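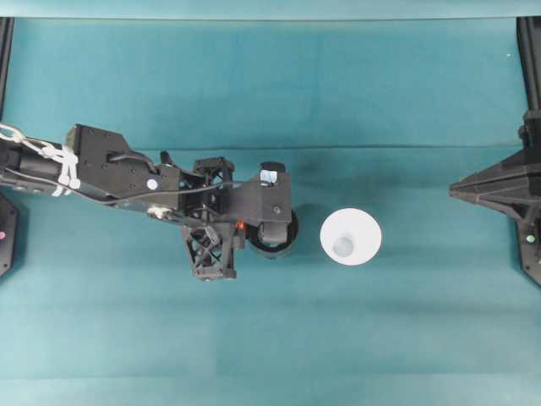
Maintained by Despina Sandu and Nelu Mihăilă. Last updated July 2023.

Manole Tabletop: cup and small pieces

This is the README for Manole Tabletop, a set of short clips and stills of small household things being moved on a covered table. Read it before you download, especially the notes on the table covering and on empty stills. The older Plerkum set used the same objects on a bare table and has its own README.

What is in the set

The set has 431 clips and 3,040 stills. Each clip has a one-line note saying what was supposed to be moved and where to. The notes were written before the clips were made, so they give the plan for the clip and may not match the result. If the result matters for your work, watch the clip to the end.

The stills are stored separately. They were pulled at uneven intervals and many of them show the table between moves. A still has the same number as its clip plus a letter for the view.

The objects

cup: A black cup, stored upright between sessions. In the notes "cup" always means this one. It has no handle, so notes that talk about turning it refer to tipping it on its side.

small piece: Anything that fits inside the cup. The notes give a color and nothing else. Orange and red were used by different people for the same piece, and we have left the words as they were typed. Search for both.

covering: The teal layer on the table. It is never the thing being moved, but it does get dragged along at times.
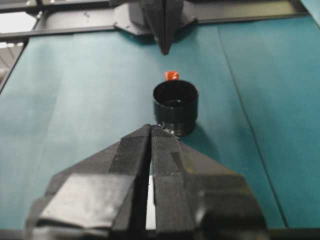 Black cup standing on the teal covering, small red-orange piece just behind it.

Typical notes

"Small piece into cup."
"Cup to the left, piece stays."
"Tip cup over, leave it."
"Stand cup up again."

About half the notes name a starting position. The rest assume the cup is wherever the last clip left it. For those you will need to look at the clip before, and in 58 cases the clip before was dropped because the file was damaged. These are listed in missing.txt.

The table and the covering

The covering is teal and fairly plain. It was chosen at Radbridge because the black cup shows up well against it. It does not look the same color in every view. Depending on the light it can come out a strong blue-green or a washed-out gray-blue, sometimes both in the same still. We did not correct the color, and we would ask you not to redistribute a corrected copy under the same name.

There is a join in the covering. If you are finding objects by their outlines, expect the join to be picked up as an edge. Wrinkles do the same thing to a lesser degree. The covering was smoothed by hand at the start of each session and then left alone.

Shadows are soft, but the cup's own shadow is dark enough to be mistaken for part of the cup. In the outline files the shadow is left out. The outlines for the first batch were redone in December after we found that the shadow had been included there.

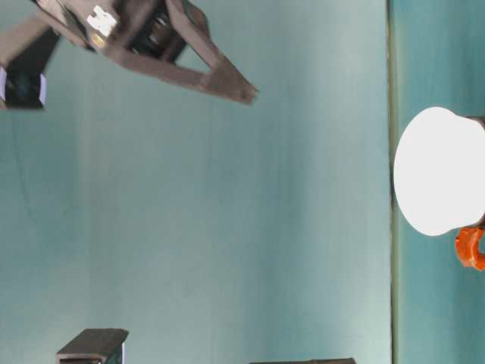
Floarea Bogdan wrote to ask why stills with nothing on the middle of the table were kept at all, given that they take up space and she throws them away every time. She would prefer a separate download.

We are keeping them in the main download for now. Two groups use them as a plain background for the table. If you don't want them, filter on the "objects" column in stills.csv and drop the rows marked "none". That column was filled in by hand by Horațiu Lungu and Maricica Bălan, and where they disagreed the row is marked "check".

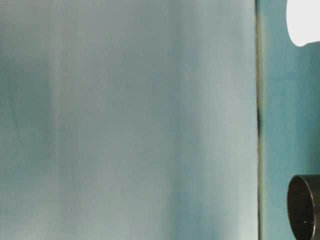
KNOWN ISSUES

Plain stills. A number of stills show almost nothing except pale surface and a seam. They are valid files. Please do not report them as corrupt.

"Left" and "right" in the notes are from the side of the table where the person typing the note was standing. They are not from the camera. In the fixed views this can be the other way around.

Spelling. "Cup" also appears as "pot" and "beaker" in the early notes. All three are the same object.

Faint marks. Thin curved lines and streaks on the pale surface are sometimes labeled "thread" in the outline files. We have not confirmed any of them. Treat the label as a guess.

Rows marked "check". Still open. Corrections are welcome, one row per line, with the still number first.

Folder names. The set was called Skomum until the second release, and a few paths inside the archive still start with skomum/. Renaming them would break the older scripts, so they will stay as they are.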